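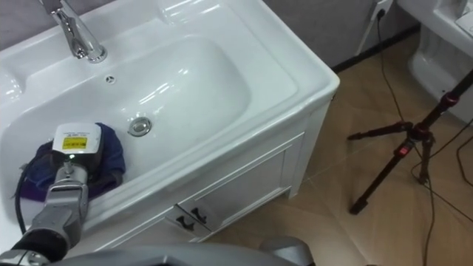
ok quick one while the kettle's on. the newsletter is moving. same words, same me, new home. it'll be on Plernilis from the next issue

if you signed up through the old form you don't need to do anything. I carried the list over last night, all 2,517 of you, took two goes becuase the first file came out in one long line

if you signed up by replying to a post, I probably missed you. sorry. message me and I'll add you by hand

why move: the old place started putting its own adverts in the middle of paragraphs. one landed halfway through the piece about my gran's letters. that was it for me

also. audio. lots of you asked. I've recorded four of the January posts, me reading them out, no music, a bit of page rustling. Castellanos is hosting the files. they're smallish but on a slow line start it and go and do something else

the one called Poswood is the best of them I think. the first one is too fast, I was nervous, might redo it 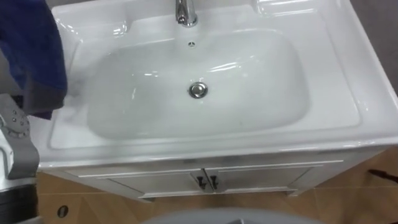 bathroom sink, white on white

someone asked will the blog stop. no. blog stays, newsletter is the short version, audio is for people who'd sooner listen. three things, one of me, so expect gaps

comments are back on too. had to turn them off over the holidays, too much rubbish coming in. you'll need to put a name in now, any name, doesn't have to be yours

old links: anything that starts with the Skestero address will keep working till the end of spring. after that I don't know. if you've linked to me from your own page pls change it when you get a minute. no rush

two people wrote to say the new page is hard to read on a small screen. yes. the text is too pale, I picked it late at night. darker grey going up tomorrow

and the archive is out of order, I know, I know. everything before last summer has come through with the same date on it. fixing it a few at a time

right, kettle. next issue is the one about keeping a diary and then reading it back, whcih I've been putting off. reply with questions if you want them in it

oh and thank you for the kind notes about the last post. read every one. slow at answering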